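Surface Graphics for Interiors
Unit 4 handout: Wall decals, substrates and layout

Read this before the studio session. It covers what you need for the first layout exercise and replaces the February version, which had the old film codes in it. 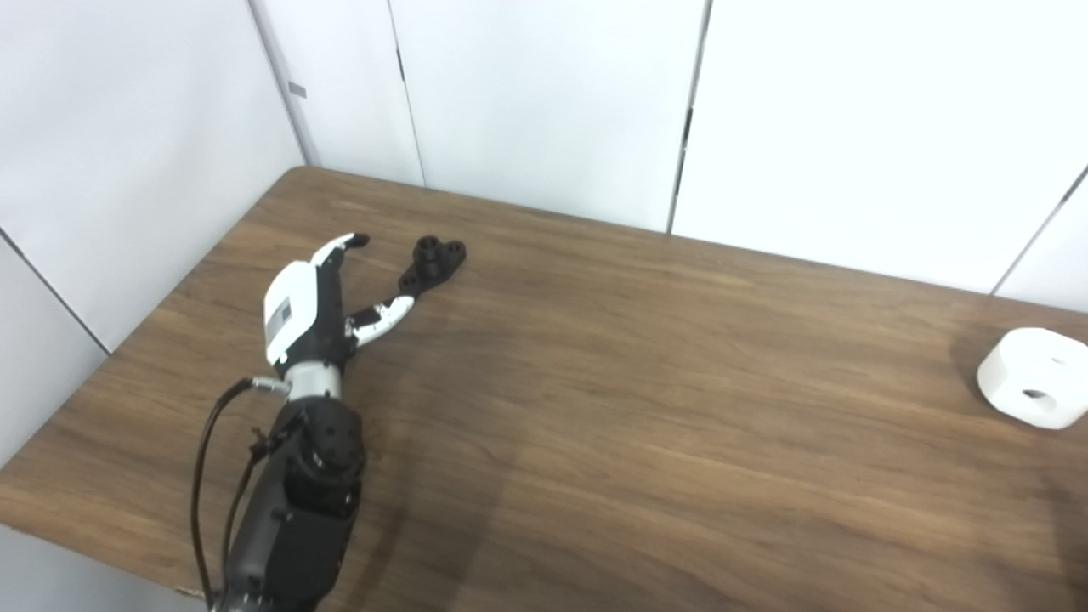
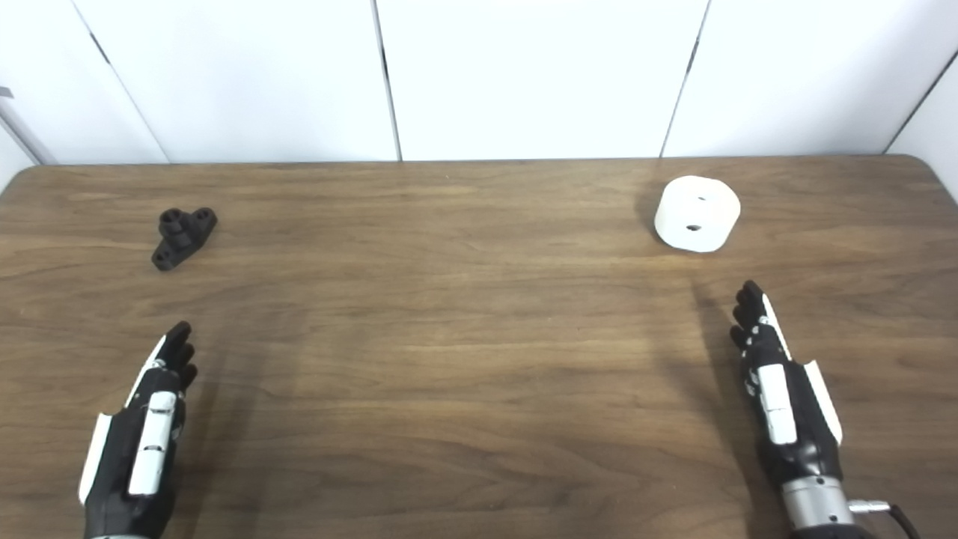
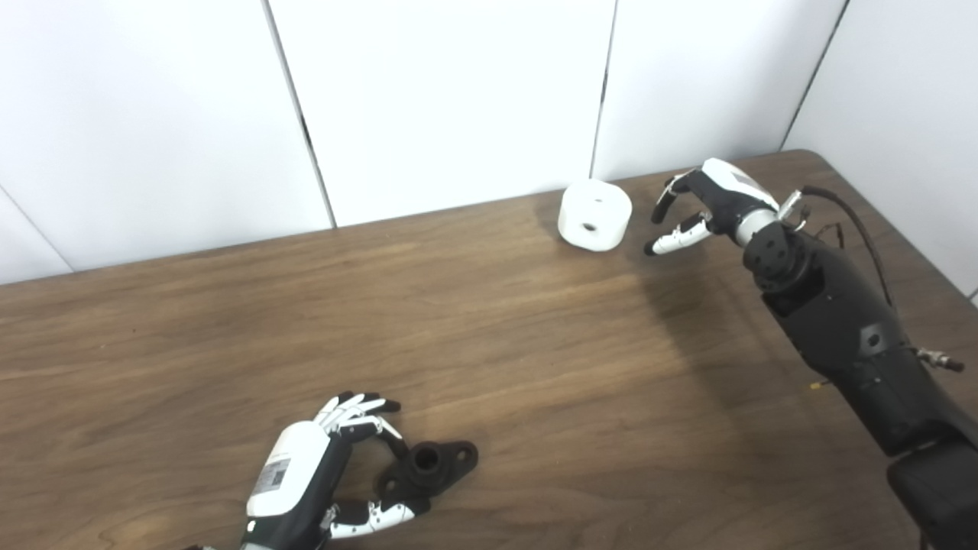
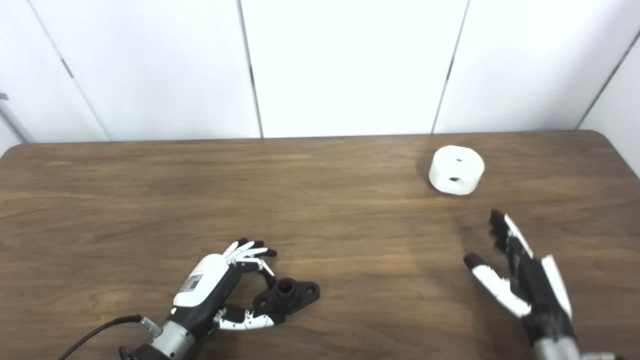 4.1 What a decal is made of

A wall decal has three layers: the face film, the adhesive and the release liner. Printed decals usually get a clear laminate on top as well. Cut decals, such as lettering or silhouettes in a single color, also need transfer tape to hold the pieces in position until they are on the wall.

We use two films in this unit. Eniline is a matte film with a removable adhesive, and it is the one to pick for bedrooms, rentals and anything seasonal. Brandar is thicker, has a permanent adhesive and is meant for shop interiors. Do not use Brandar on painted drywall. It will take paint with it when it comes off.

4.2 Checking the surface

Smooth, sealed surfaces hold best. Eggshell and satin paints are usually fine. Flat paint is harder, and some washable paints contain additives that stop adhesive from gripping. Fresh paint has to cure first – allow 60 days for this course, even if the can says less.

Textured walls reduce the contact area. If you can feel the texture with your fingertips, put up a test piece and leave it overnight before you cut the full design.

Clean with a barely damp cloth and let the wall dry. Household sprays leave a residue.

4.3 Layout

Measure the wall first, then the furniture that will stand against it. A common mistake in last term's work was a design centered on the wall with half of it hidden behind a headboard. Center on what will be visible.

Worked case: the Barua nursery wall is 284 cm wide. The tree design is 237 cm wide at full size. That leaves 47 cm, or 23.5 cm on each side if centered. The door trim on the left needs clear space, so the design was moved to the right and the loose leaves were used to fill the gap on the left.

Loose elements (leaves, stars, birds) should be placed last. Tape them up with low-tack tape, step back to the doorway, and move them until the spacing looks right. Even spacing tends to look like wallpaper.

4.4 Applying

Leave a gap of 2 mm between panels that butt together on paper, then close it on the wall. Start from the top edge, peel back a hand's width of liner and work down with the squeegee from the middle outward. Small bubbles can be pricked with a pin and pressed flat. Large ones mean you should lift and start that section again.

To remove, warm the film with a hair dryer and pull back slowly, close to the wall.

4.5 For the next session

Bring a scaled drawing of one wall at home, with outlets and switches marked. Choose one sheet from the Hultach sample book and note its film code. Drawings are due 24th August, on paper, with your name on the back.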